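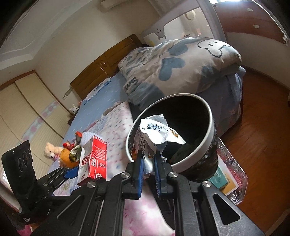 Food wrapper held over the round bin. Sunday, March 24, 2024

Thread: Wrappers, small bins and what goes where

kavinda_r
Hello all, Kavinda Ranasinghe again, the one who went on about curtain linings all through December. I'm having a proper go at the back room and I've got stuck on the rubbish, of all things. I've a little round bin with a thick off-white rim, dark speckly outside, black as a boot inside, and it lives up next to the books and boxes because that's where I sit and snack. The wrapper up top has blue lettering and a wee brown animal face on it, which my niece thinks is the best thing in the house.

My question is whether you line a bin that small or leave it bare. I've always left mine bare and tipped it into the kitchen one, but crumbs get down the bottom and I end up rinsing it in the bath, which is a performance. Also, do you fold your wrappers or just scrunch? I'm a scruncher, as you'll have noticed.

gonul_b
Oh lovely, a bin thread! Line it, Kavinda, please. I use the paper bags the rolls come in from Borkowska on the corner, they sit nicely in a small bin and you lift the whole lot out on a Friday and there's nothing to rinse. I must have saved myself hours over the years. My mother (she was a Bozkurt through and through and never wasted a bag in her life) did the same with newspaper, folded into a sort of cup, and I can still do it with my eyes shut if anybody wants the method.

As for folding, yes, always. Flatten it, fold it in three longways and tie it in a knot. A knotted wrapper stays down where you put it and a scrunched one slowly opens itself up again and climbs out.

teapot_lid
Sorry Gönül, I'm going to disagree about the knot. Our sorting place doesn't want anything knotted or balled up – they had a leaflet round about it – and soft wrappers go back to the shop here, flat, in a carrier. If you're going to the trouble of folding it you may as well stop before the knot and keep it for the collection point.

gonul_b
Well that's you told, Gönül! We haven't got a collection point nearer than the retail park and it's two buses, so ours goes in with the general. I do see your point though. I'd do it if there was one in the village.

hova_lane
I'm more bothered about where the bin is than what's in it. Kavinda, is it stood on top of something? I had mine up on a chest for years and the cat had it over 13 times in one winter (I kept a tally on the calendar to shame her). Put it on the floor by your chair leg and you'll never look back. I've got a Bolisov one with a heavy base now, it was a present, and even she can't shift it.

kavinda_r
It is up on something, yes, a glossy red and silver glittery thing I'm very fond of, and there's a teal book or box under the bin's edge that ought to be back on the shelf by now. There's a red and white carton next to it as well, with 928 on the side in big figures, and I've been walking past that for weeks meaning to deal with it. No cat here, thank goodness, only my own elbows.

teapot_lid
Carton first! Flatten it and it'll go in the paper and card, and then you'll have room to see what you're doing. I always start with the biggest thing, it cheers you up.

gonul_b
And I always start with the smallest, so there we are again, teapot. Little bits first, then the bin's full and out it goes and the big things can wait till after a cup of tea. Kavinda, do you want the newspaper cup method or not? It takes 2 sheets and I'm happy to type it out.

kavinda_r
Yes please, I'd love it. I'll try the folding too, without the knot for now. There's a collection box at the big Belov shop where I get my milk, so I've no excuse. Off to flatten the carton.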